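2/16/25

Dye bench, Dostcombe. Farzana in from ten, me from half nine.

Second madder bath today. First one (October, the Stavar roots) came out brick, nice enough but wanted it redder. Changed two things which I know I shouldn't — chalk in the water, and kept it cooler. Under 60 the whole time except once when I went to answer the door and it crept to 68. Turned down straight away.

Weights: cotton sheeting 827 g dry after scouring. Wool skeins from Menddale 164 g. Madder, ground, 146 g for the wool pot only. Cotton pot gets the rest of the bag, not weighed, sorry, the scale battery went. NEED BATTERIES.

Alum on the wool as usual, 12 per cent. Cotton had the tannin first then alum acetate, left overnight, rinsed in the wheat bran water this morning. Bran gets everywhere. Use the old pillowcase next time and tie it properly.

Wool looks very good at the one hour mark. Proper red at the tips, orangey where the skein ties were too tight. Shakuntala did say to tie them in loose figure eights and I did not. Retie before the next lot.

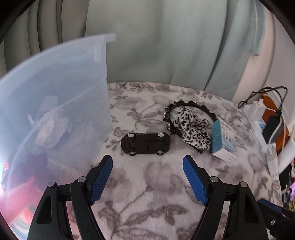
Cotton slower. Pale salmon at one hour, bit better at two. Left in to cool with the lid on, will look tomorrow. Farzana thinks the tannin was weak, the oak galls are old stock from the Ndung'u order and have been sat open on the shelf. Could be. Could also be that the pot is too small and the cloth was bunched up, there are paler streaks along one fold already. Stirred every ten minutes but its heavy going with that much cloth.

pH of tap water 7.4 before chalk, strip said somewhere near 8 after. Strips are out of date too.

Iron test: snipped a bit off skein 3, two minutes in weak iron water. Went a plummy brown, quite dark. Farzana loves it, I don't. Taped both bits in the swatch book, page after the weld samples.

To do
- batteries
- new galls, or try sumac insted
- bigger pot for cotton, ask Shakuntala if hers is free
- wash fastness on skeins 1 and 3, soap at 40
- keep the spent madder, second bath for the pinks, goes off after a few days so put it in the fridge WITH A LABEL

Left the window open for the steam, shut it when you lock up.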